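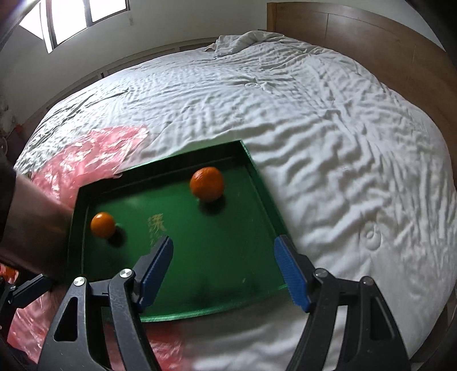
Minutes: Nullis working group, hand-held demonstration data

Date: December 11, 2025
Present: data collection, labelling, policy training, hardware
Apologies: Donnelly site (written report received)

1. Minutes of the previous meeting

Agreed, with one correction. Under item 4, "pad width" should read "pad opening". The two are logged in separate fields and the error had been copied into the change log. Change log corrected before the meeting.

2. State of the data set

Data collection reported 3,703 demonstrations in the store after removal of duplicates. All were recorded with the two-finger hand-held tool. The July recordings have been re-exported with the corrected time stamps and the old export has been withdrawn. Anyone still training on the old export should stop.

Bravov has returned labels for everything except the fruit and tray set on soft surfaces. Delivery of that set is held up by the question under item 3.

3. Second hand in view

The soft surface set includes recordings in which a person's bare hand reaches into the tray while the gripper is open in front of it. The bedroom layout was taken as the case for discussion: green tray on a white quilt, two oranges of unequal size, forearm entering from the left over the tray rim, gripper pads at the near rim with neither orange within reach.

Labelling has 218 recordings in which a hand is inside the tray for at least part of the approach. The present rules give no label for this. Bravov has been marking some as "occluded" and some as "invalid", depending on the annotator.

Policy training stated that the two labels have different effects. "Invalid" drops the whole recording. "Occluded" keeps it but masks the object, so that in the bedroom layout the smaller orange would be masked even where it is in plain view beside the hand.

Discussion of whether to crop the hand out. Rejected. Cropping shifts the image centre and the tool pose estimate would have to be redone for each clip.

Agreed: new label "hand in workspace", to be applied per time step. Masking only where the hand covers the target object. Recordings already marked "invalid" for this reason to be reopened.

4. Result: soft against hard support

Policy training presented the comparison requested last time. Onari was trained twice from the same starting weights, once on table recordings only and once on a mix of table and soft surface recordings. Each version was run for 500 trials with the tray on a mattress.

The mixed version completed more grasps. The difference was clearest for fruit close to a side wall of the tray. The table-only version tended to come down too far and press on the tray floor, which tilted the tray and moved the fruit.

Hardware asked whether the gain came from the soft surface or from the greater variety of rooms. Policy training could not separate the two. Table recordings were made in fewer rooms, and the point must be stated in the write-up. A control with table recordings from matched rooms is needed before any claim is made about the surface itself.

It was noted that the depth error is larger on glossy trays, where reflections from a window fall on the tray floor. Not yet measured. The Donnelly report mentions the same effect with a matt tray under a ceiling lamp, but smaller.

5. Hardware

Blue fingertip pads: wear is within limits on all tools in use. Pads to be replaced in pairs only. One tool was returned with pads from different batches and its opening readings were off at the closed end.

Linkage screws to be checked at the start of each session. The check is on the session sheet but has been left blank on many of them.

Lens calibration: the curved edges of the wide view are handled correctly in version 3 of the calibration file. Version 2 must not be used for new recordings.

6. Actions

Labelling: write the rule for "hand in workspace" and send it to Bravov with worked cases.
Policy training: plan the matched-room control and report the number of recordings required.
Data collection: list the rooms used for table recordings.
Hardware: measure depth error on glossy and matt trays, window light and lamp light.
Donnelly: confirm calibration file version on all tools.

7. Any other business

Storage quota for raw video to be raised at the next meeting. Next meeting to be arranged once the matched-room plan has been circulated.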